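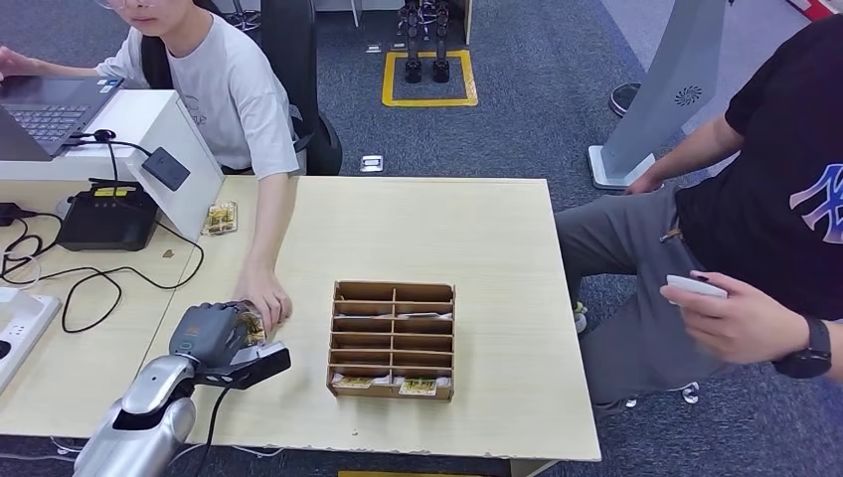 Compartment organizer in tan cardboard, open on a light wooden tabletop, with small yellow-and-white packaged cards in the lowest row.

Sonasley Compartment Organizer, Two-Column
Supplied by Brerico Storage and Supply

Product overview

The Sonasley Compartment Organizer is a cardboard storage unit for small, flat goods that are handled often and in limited quantities. Its walls and shelves form two columns of narrow horizontal slots. Packaged cards, labels, sample packets and similar articles may be laid flat in the slots and drawn out from the open side.

The organizer is intended for desks, counters and shared worktables. It is suited to offices, stockrooms, school supply rooms and reading rooms where a drawer cabinet would be too heavy or too costly for the purpose.

Material and finish

The unit is made of uncoated cardboard in its natural tan color. No paint or film is applied to the surface, and pencil or marker may be used directly on the shelf edges. Adhesive labels hold well but may lift the top layer of the board when removed. Customers who expect to change their labels frequently are advised to use the slip-in label strips, sold separately in packs.

White tissue paper is placed in the slots for shipping. It may be left in position where a softer surface is wanted or where very thin items tend to slide toward the back.

Assembly

The organizer is delivered flat, with the shelves banded together inside the outer sleeve. No tools or glue are required.

Open the outer walls and square the corners on a firm, level surface.
Lock the base tabs before inserting the center divider.
Slide in the shelves from the bottom row upward. Each shelf should meet the divider without bending.
Leave the completed unit to settle for 2 hours before loading.

Placement and use

The organizer should stand on a dry surface, away from sinks, radiators and open windows. It may be placed on a desk beside a laptop or other office equipment, provided that cables are routed clear of the base and do not pull against the walls.

Heavier articles belong in the lowest row. Items of one kind should be kept together in a single compartment, and the label, if there is one, should face outward. Slots are not designed to be filled to the full height; a small gap above the contents allows them to be taken out without tearing the shelf.

Care

Dust with a dry cloth or soft brush. Damp cleaning is not recommended. A shelf that has bowed may be turned over and reinserted. Replacement shelves are available under the same order code as the original unit.

Related products

Ateo Desk Tray, single level
Man Series Card Sleeves, clear
Sonasley Slip-In Label Strips
Sonasley Replacement Shelf Set

Ordering information

Order code, two-column organizer: SO-3000
Order code, two-column organizer with lid: SO-4000
Standard dispatch: 7 working days from receipt of order

Institutional customers may order on account. Requests for quotations should state the order code, the quantity required and the delivery address. Unassembled units in their original banding may be returned in accordance with the Brerico terms of sale. Assembled units are not accepted for return unless a part is found to be defective.

Page last revised 18 September 2026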